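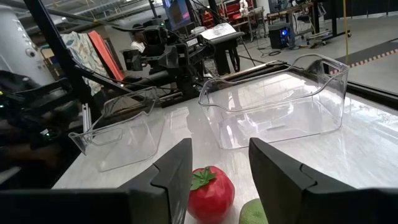 Stovport, Saturday, December 22, 2018 - Firkden has added clear storage bins for toys to its home range, in two sizes, and they are on sale now in its Stovport store. The bins are sold under the Flimesard name and are meant for play food, blocks and other small pieces that end up on the floor. Both sizes are open at the top, and you can see what is inside without tipping it out. The larger bin is rectangular, with curved cutouts on the short sides to hold it by. A red toy tomato with a green leafy top is about the kind of thing they were made for.

"Parents told us they were tired of lids," said Vlasta Štěpánek, who runs the home range at Firkden. "Children can put things away in these on their own - and find them again the next day."

Firkden tried the bins with 195 families in June before ordering the first 800. A second delivery is planned if they sell well.

The bins can be wiped clean with a damp cloth. Store orders are handled by Šindelář, the company's wholesale partner, in cartons of 8.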